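Saturday, bench 2, pan and basket task

In at 9. Ayanda already had the arm homed and the leader handles plugged in. Aim for the day was to get through the rest of the teleop demos for the pan task and see whether the new gripper limits help.

Changed since last entry: grip force limit raised to 71 in the Derkach config. At the old value the pan handle kept rotating in the fingers whenever I tipped it. Too high and the fingers flex and the pan comes up crooked, so please don't push it any further without telling me.

First block was poor. I was lifting too fast and the follower lags the handles, which you don't feel until you try to stop. The pan overshot and the pepper rolled out twice. Deleted those. Slower lift from then on, with a short pause at the top before moving across. Ayanda thinks the pause will teach the policy to stop there for no reason. She may be right, so she is doing her block without it and we will compare.

Also tried guiding the arm by hand for the approach to the handle, with gravity compensation on. Much easier to get the wrist angle right, but my hands are all over the wrist view and the joint readings have a wobble in them. Not using those for training. Kept them under handguide_old in case Thabiso wants them for the report.

Stidex logger dropped out once before lunch. Restarted it and checked the timestamps against the joint log, fine afterwards. The episode it died in is marked bad.

Rules we agreed for today, so the labels match:
Start with the arm parked, fingers open.
Grip the pan by the handle only, never the rim.
Keep the pan level while it is in the air. If it tips and you recover, keep the episode and tag it "recover".
If the basket gets knocked, stop and bin the episode.
Press the pedal only after the fingers have opened and the arm is clear.

Total is now 206 kept episodes for this task. Target for the first training run was 100 from each of us, so we have enough to start even if Thabiso throws a few out when he reviews.
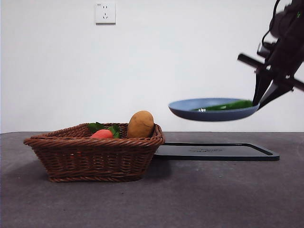 Eritmont Manipulation Group – Teleoperation Bench Notes

Pan held over the black tray by the handle, carrot and potato in the basket. Wicker basket stays for now. I had wanted to swap it for a plain box as the weave is busy in the side view, but Ayanda would rather keep it and I don't want two sets of data.

Afternoon went better. Once I stopped watching the screen and looked straight at the bench my placing improved a lot. Left hand still gets tired on the handles after a long run – shorter blocks next time, and swap over.

Wrist cable needs another tie near the top bracket. It pulled when I turned the wrist right round.

To do:
Copy today's episodes to the Gruler server (not done, disk was full).
Thabiso to review the "recover" tags.
Ayanda to split the set by pause / no pause.
Order finger pads, the left one is wearing at the tip.

Arm parked and powered down at 17:40. Handles are in the drawer.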